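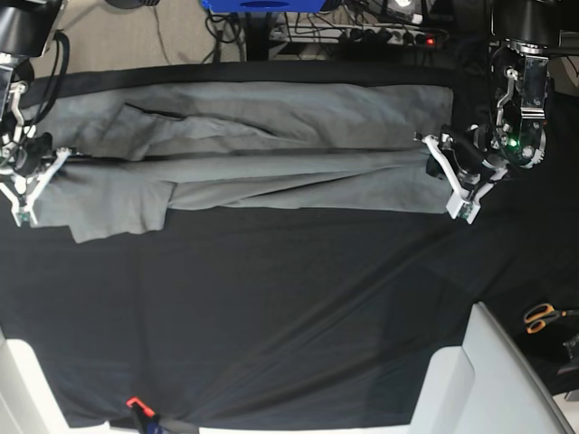

Item 1. State of the folding build. Josée Robichaud reported that the two arms now run from one control script, with a single stop button wired across both. The previous arrangement of two scripts started by hand has been retired. Work since the last meeting has gone into trousers, the third garment on the list after tea towels and T-shirts. The starting pose for the fold is agreed: legs laid one on top of the other along the back of the table, one gripper on the waist and the other on the leg ends, the cloth clamped at the front edge. The waist remains the harder end. It bunches into flaps and leaves a corner hanging below the rest, whereas the leg ends lie flatter. Josée proposed that the waist grip be moved inwards by 45 mm and the run repeated before any change to the fingers. Agreed.

Item 2. Minutes of the last meeting. Taken as read. One correction from Lukian Horobets: the spare wrist servo is on the shelf by the lathe and was not returned to the supplier.

Item 3. Finger tips. Noemi Castellanos has printed 4 sets of fingers to the Parton drawing. The tips on the second set are 2 mm too long and touch each other before the grip is fully closed. She will trim these by hand. The drawing has been corrected and the file name now ends in "c". Members are asked not to print from "a" or "b".

There was discussion of tip material. Lukian favours a softer pad, as the present one slides on heavy cotton. Noemi's view was that the slip comes from low closing force and that a softer pad would wear quickly. No decision. Both pads to be tried on the same pair of trousers, 13 runs each, results to go in the shared sheet.

Item 4. Table covering. The black cloth gives good contrast for the overhead camera with light and mid-grey garments. It is slightly shiny, and Illia Tymoshchuk noted that reflections have twice been read as the edge of a garment. Options considered:

- matt cotton in place of the present cloth
- moving the lamp on the left-hand wall
- masking the front half of the table in software

The third was thought to be the quickest but would rule out larger items. Illia to bring a length of matt cotton and compare. The front clamp stays until then. It pulls faint folds into the cloth, which has not so far affected the garment detection at the back of the table.

Item 5. Cabling. Polyxeni Kalogeropoulos asked that the leads behind the table be tidied before another supply is added. The power strip is to be fixed to the underside of the bench, and the loose leads on the floor taken up into trunking. Wrist cables to keep a free loop long enough for full rotation - the left arm lost its encoder signal in September when the loop was tied too short. Polyxeni will label both ends of every lead. Lukian to cut the trunking.

Item 6. Software. The Vinell branch is now the main one. The Prosarance branch will be kept for reference and will not be updated. Lift speed is capped at 200 mm per second and is to stay there while anyone is working within reach. Illia asked whether the cap could be raised for unattended runs. It was pointed out that unattended runs are not allowed under the workshop rules. Matter closed.

Item 7. Bench time. The Figueroa loom project needs the long bench in the evenings for the next fortnight. The folding group will work mornings and be clear by 1 p.m. Hand tools to go back on the board at the end of each session, scissors included.

Item 8. Spending. Matt cotton and trunking approved. Purchase of a second overhead camera deferred until the lighting comparison is complete.

Actions
Josée: move waist grip, repeat run
Noemi: trim second set of fingers, fit both pads
Illia: cotton comparison
Polyxeni: labels, power strip
Lukian: trunking

Meeting closed at 8.40 p.m. Minutes taken by Polyxeni Kalogeropoulos.

3 comments

benchvice
Have you tried gripping the waistband at the side seams? Ours held much better there, though it was a smaller machine.

Noemi C.
Tried on the T-shirt hem, not on trousers yet. Will add it to the sheet.

tolly_r
Is the "c" drawing the one with the 3 mm fixing holes? My copy has 2.5.

We use cookies to remember your settings and count visits. Accept | Manage settings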